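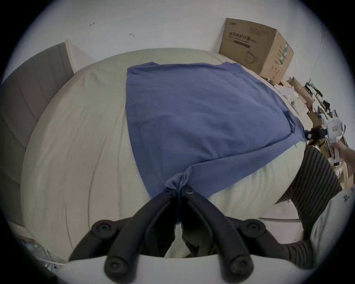
Emmanuel Okoth and Da-eun Won
Chapter 19. How Cloth Bends, Hangs, and Creases
Last revised 2022-03-26

Before you start: you will need the vocabulary of fibers and yarns from Chapter 2, especially staple, filament, and twist. The table of weave types on page 203 will be useful once you reach the section on shear.

Words to know: warp, weft, bias, crimp, shear, drape, bending stiffness, crease recovery, hand

Take a sheet of printer paper and try to wrap it smoothly around an orange. You can't. The paper goes around the middle well enough, and then it starts to buckle, and by the time you reach the top you have a mess of sharp points. Now do the same with a cotton handkerchief. It goes over the orange, settles, makes a few soft folds where there is extra fabric, and stays there looking completely at ease.

Both of these things are thin. Both may be made mostly of cellulose, the same stuff, from plants. Yet one of them acts like a stiff sheet and the other will follow almost any shape you give it. We think this is one of the best puzzles in the whole study of materials, and you can work on it at a kitchen table with things you already own!

The first part of the answer is that cloth isn't really a sheet. It is a structure, closer to a bridge or a basket than to a piece of plastic wrap. A woven fabric is built from two sets of yarns crossing each other, and at most of those crossings nothing is glued. The yarns simply press on one another and hold by friction. Each yarn is a bundle of fibers, and those fibers can slide past each other too. When you bend a piece of paper, the fibers are bonded together and the whole thickness has to bend as one. When you bend a piece of cloth, thousands of fine fibers each bend a little on their own, and fine fibers bend very easily.

How much difference does this make? Think of a phone book (if you have ever held one). Flip through it loosely and it flops in your hand. If you brushed glue between all the pages and let it dry, you would have a block you could stand on. The amount of paper hasn't changed. Only the freedom to slide has been taken away. Starch does the same job on a shirt collar, and you can feel it with your fingers.

Two directions, and a third that matters more

Every woven fabric has a warp and a weft. The warp yarns run the length of the cloth and are held tight on the loom; the weft yarns are passed back and forth across them. Pull a plain cotton fabric along either of these directions and it will hardly stretch. You are pulling straight down the length of the yarns, and about all they can do is straighten out a little of their waviness. That waviness is called crimp, and it comes from each yarn having to go over and under its neighbors.

Pull the same fabric corner to corner, though, and something wonderful happens. It gives. It stretches out long and narrow, and the little squares between the yarns turn into diamonds. Nothing has been stretched very much in the yarns themselves. They have turned at the crossings, like the joints in a folding gate. This change from square to diamond is called shear, and the diagonal direction is called the bias.

Shear is what the handkerchief has and the printer paper lacks. To cover an orange, a flat material has to change its shape within its own surface. Mapmakers know this problem well, and it is the reason every flat map of the world is wrong somewhere. Paper resists shear strongly, so it buckles. Cloth shears with almost no effort, so it can curve in two directions at once. Dressmakers have put this to work for a long time. A skirt cut on the bias clings and swings in a way that the same skirt, cut along the warp, never will.

Knits get to the same place by another road. A knitted fabric is made of loops, each one pulled through the one before, and loops can open, close, lean, and trade yarn with their neighbors. A T-shirt stretches in every direction, and more across the body than down it. We will spend all of Section 19.4 on loops, and we hope you will bring an old sweater to class and be willing to sacrifice it.

Where the extra cloth goes

Lay a piece of fabric on a bed and smooth it with your hand. It lies flat, or close to flat, with a few soft wrinkles left over. Gather one part of it and the picture changes. The blue cloth at the start of this chapter is smooth over most of its area, and then it narrows and bunches into a twisted fold where it is held. All the width that was spread out has to go somewhere, and it goes up and down, into folds.

The spacing of folds like these isn't random. A stiff fabric makes a few large ones, since tight bends cost it too much effort. A soft fabric makes many small ones. Gravity plays a part as well, pulling each fold down and trying to flatten it. Compare a canvas curtain with a silk one on rods of the same length and you will see the contest between weight and stiffness drawn out for you from top to bottom. Painters in old workshops practiced folds for years, and if you look closely at their sleeves and tablecloths you can often tell wool from satin by the folds alone.

The word for all of this together is drape. It can be measured, and the classic test is a lovely one. A circle of fabric is centered on a smaller round platform so that the edge hangs over all the way around. A light shines straight along the axis and the shadow of the fabric is traced. A stiff fabric sticks out and throws a big, nearly round shadow. A limp one falls in close and throws a small shadow with a wavy edge, like a flower. In Lab 19A you will do this with a soup can, a lamp, and a dinner plate for cutting your circles. Our students have never once agreed in advance on which fabric would win, and the arguing is half the fun.

Thread count comes up here, so a word on it now. A sheet labeled 200 should have 200 yarns in each square inch, with the warp and weft added together. The number tells you how closely the yarns are packed. It doesn't tell you how fine the fibers are, how tightly they are twisted, or what finish was put on at the mill, and all of those change how the sheet bends and feels. Two sheets with the same number can drape like cousins or like total strangers.

Why a crease stays

Fold a cotton shirt, leave it in a suitcase overnight, and the fold will be there in the morning. Do the same with a wool sweater and most of the marks will hang out on their own. Cotton's long molecules are held to each other by many weak bonds. Under pressure, and above all with a little moisture, some of those bonds let go and form again in new places, with the fiber now bent. As far as the fiber is concerned, bent is its new normal. An iron runs the same process on purpose: heat and steam loosen the bonds, the weight of the iron sets the shape you want, and the fiber cools and dries into it.

Wool is built from protein, with coiled molecules that work like tiny springs and with strong cross-links that help pull them back. Polyester recovers well for reasons of its own, and when it is set with enough heat it will hold a pleat through wash after wash — a fact that changed the school uniform forever.

Try it before you read on

Find three fabrics at home that differ as much as possible. A dish towel, a T-shirt, and a pair of jeans make a good set. For each one, pull gently along the length, then across, then on the diagonal, and write down which direction gives the most. Next, crush a corner in your fist while you slowly read one paragraph of this page out loud, let go, and sketch what is left. Keep your notes. You will need them in Section 19.1, where we take a single cotton yarn and begin pulling it apart.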